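Grasico Planner: Frequently Asked Questions

Which frame are grasp targets in?
The table frame. Nivurico converts every detection before the planner reads it.
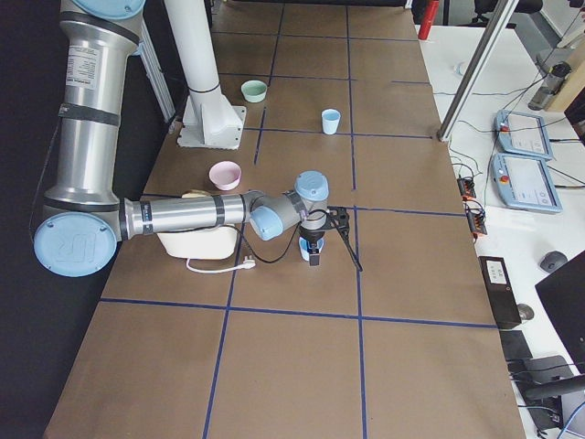
Cell limits are set in the Hurstead config file, one entry per cell. The planner never reads the tape. Blue lines on brown paper are for the operator resetting objects.

Why is a tipped cup rejected?
The default grasp set covers upright cups only. Load the side set.
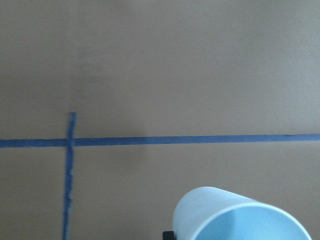

Wrist view, cup on its side.

How close is the pre-grasp pose?
15 mm by default. Replanning takes up to 300 ms. 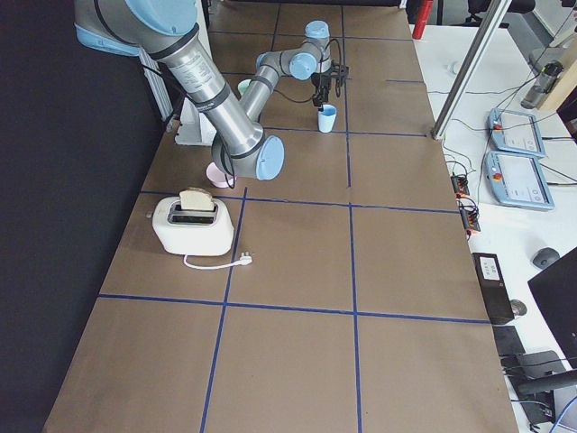

Gripper above an upright cup, fixed view.

Can I log both views?
Yes, with Grecu 4 or later.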